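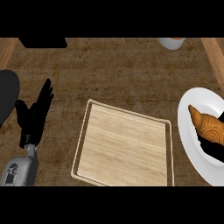
What has become of the missing Zonist manifesto? It has been found in the lining of a piano stool in Bremari, and goes on show at the town gallery from Friday.

The Zona group, for those who have managed without them, were painters and one reluctant printer who met in the back of the Makris bakery between the wars and agreed that painting was finished. They then went on painting for the better part of a decade. Their reputation rests on a single group exhibition, a quarrel over who had paid for the frames, and a manifesto that every member later claimed to have written and not one of them had kept.

Until this spring the text was known only from a hostile review in the local paper, which quoted two lines of it and got the title wrong. Scholars of the group have been building on those two lines ever since. There is a whole book on the first of them.

The stool came to the gallery in April with a box of sheet music, as part of a house clearance. Annick Brunet, the curator of prints, was checking the seat for woodworm when she felt paper under the horsehair. It was folded into quarters and had been sat on, by her reckoning, through a great many piano lessons.

"I'd like to say I knew at once what it was," she said. "I thought it was a receipt. Then I saw it was calling for the abolition of blue."

The abolition of blue is point four. The manifesto runs to 9 points in all, though the printer numbered two of them seven, and there has already been a letter to the gallery arguing that this was deliberate. Point one declares that the horizon is a form of cowardice. Point two takes most of it back. Point six demands that all museums be flooded to knee height, a measure the gallery says it will not be adopting for the present show.

More awkward is the matter of the signatures. The group has always been presented as the creation of Uvavach, who signed his canvases with the one name and described himself in interviews as the movement's "sole weather". He was a tireless writer of letters to editors, outlived most of the others and gave the eulogies at several of their funerals, chiefly about himself. His name is on the sheet. It comes last of the 7, in smaller type, and is spelled wrongly.

Brunet is careful about how much to read into that. The printer may have run out of the larger letters, and he was not on good terms with Uvavach, who owed him money for some earlier posters. But she does think the paper will make it harder to go on hanging the Zona pictures as one great man with a few friends standing behind him. Two of the signatories were sisters who have never had so much as a postcard in the gallery shop. One of them, it now seems likely, painted the big grey harbour picture that has hung under Uvavach's name on the main staircase for as long as anyone on the staff can remember. The label has been taken down for "rewording". The picture, for the moment, has none at all, and visitors are said to be looking at it for rather longer.

The sheet itself is in fair condition apart from the creases and a brown ring in one corner that might be tea. It was printed in red and black on cheap stock, and the red has faded to something close to salmon. It will be shown flat in a low case with the lights kept down, beside some 30 paintings, drawings and woodcuts by the group, nine of which have been brought up from the store for the first time. Several are very blue.

The piano stool will be on display too, in the same room. It has been reupholstered, and visitors are asked not to sit on it.

The gallery is open from ten until five, and admission to the Zona room is free. A facsimile of the manifesto will be sold in the shop, with both point sevens left as they were. The book about the first of the two known lines is also still in stock, at half price — the line turns out to have been misquoted.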